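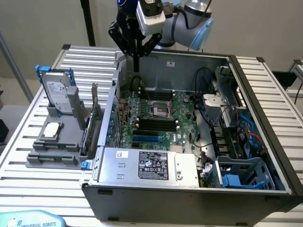
Remontage d'une tour Dell : dans quel ordre ?

Forum Matériel > Dépannage et montage

pascalou69
Bonsoir à tous. J'ai une tour Dell de bureau ouverte, couchée sur le côté, socket vide, panneau enlevé. L'alimentation est restée en place, les câbles SATA rouge et bleu aussi. J'ai un disque 3,5 pouces à remettre, un processeur, la mémoire et le ventirad. Je n'ai pas la notice et je voudrais savoir par quoi commencer. Le disque d'abord ou le processeur d'abord ?

enditz_atelier
Processeur d'abord. Tu relèves le levier, tu ouvres le cadre, tu poses le processeur sans appuyer en alignant les encoches, tu refermes. Ensuite la mémoire, puis le ventirad, et le disque en dernier.

grosminet2000
Pas d'accord pour la mémoire. Je la mets toujours après le ventirad. Sur ces petites cartes mères Dell, on a besoin de place pour les doigts quand on visse le radiateur, et les barrettes gênent.

enditz_atelier
Les emplacements mémoire sont sous le socket quand la tour est couchée comme la sienne, le ventirad ne passe pas au-dessus. Avec un gros modèle je dis pas, mais là c'est celui d'origine.

pascalou69
Oui, celui d'origine. J'ai un tube de pâte thermique Lotico qui traîne depuis deux ans, c'est encore bon ?

tournevis_plat
Si elle n'a pas séché dans l'embout, oui. Tu jettes le premier bout qui sort et tu regardes la texture. Et tu nettoies bien l'ancienne pâte sur la base du radiateur, alcool isopropylique et un chiffon qui ne peluche pas.

grosminet2000
Un filtre à café marche aussi.

mireille_pc
Pour le disque : les pièces bleues, chez Dell, c'est ce qui se manipule à la main. Loquet de la baie, clips des équerres, pareil. Si tu dois forcer ou sortir le tournevis sur une pièce bleue, c'est que tu n'as pas trouvé le bon sens. Tu pinces le berceau, tu le sors, tu clipses le disque dedans et tu le renfiles jusqu'au clic.

pascalou69
Merci. Et les deux câbles SATA, la couleur a une importance ? Le rouge pour le disque et le bleu pour le lecteur, ou l'inverse ?

mireille_pc
Non, les câbles sont identiques. Ce qui compte c'est la prise sur la carte mère. Mets le disque système sur SATA0, sinon tu risques un message au démarrage et il faudra passer dans le BIOS.

tournevis_plat
Pendant que tu y es, change la pile du BIOS. Ça coûte rien.

enditz_atelier
Et remplace le disque par un SSD, tant qu'à faire. Remettre un 3,5 pouces comme disque système, je ne vois pas l'intérêt.

pascalou69
C'est pour stocker des photos et des scans, la machine reste dans un bureau et ne sert qu'à ça. Je n'ai pas envie d'y mettre 100 euros.

grosminet2000
Il a raison, pour du stockage un disque classique suffit. Par contre fais un test SMART avant de copier quoi que ce soit.

enditz_atelier
Un petit SSD pour Windows et le gros disque pour les photos, on est très loin des 100 euros. Enfin, chacun fait comme il veut.

tournevis_plat
Quelqu'un sait si la carte graphique Costetti passe dans ce genre de boîtier ? J'ai presque la même tour.

mireille_pc
Ouvre un autre sujet avec le modèle exact et la puissance de ton alimentation, sinon on va tout mélanger.

pascalou69
Bon, je m'y mets dimanche. Processeur, mémoire, ventirad, disque. Je reviens poster si ça ne démarre pas.

grosminet2000
N'oublie pas de rebrancher le ventilateur du processeur avant d'allumer.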